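The meeting room finally has a proper table

Posted Sep 5, 2018 by Desmond

So the big white table is in! If you've been reading since June you'll know I've whinged a fair bit about the old one at our Devolthorpe office — it wobbled, it was the colour of weak tea and you couldn't plug in a laptop without crawling underneath.

The new one cost us $400 second-hand, which I'm still pretty chuffed about. It's long and very glossy (fingerprints, my word) and there's a slot in the middle with a little flip-up lid for the cables. I would've liked the power points closer, but they're down on the wall beside it and I'm not paying an electrician to shift them.

We kept the leafy beige wallpaper. I voted to strip it, got outvoted, and now I've sort of come around to it. The whiteboard stayed where it was too, up high, so the shorter ones among us will keep writing on the bottom half.
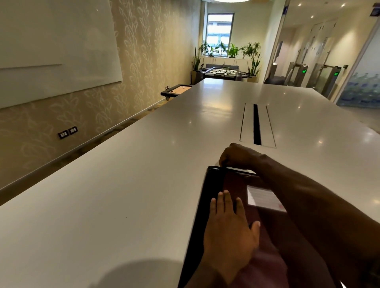

The new table, with the black and maroon folder out.

Next job is chairs. I've got my eye on a set of 6 from a place in Ledesma, if they'll deliver. Anyone got a ute?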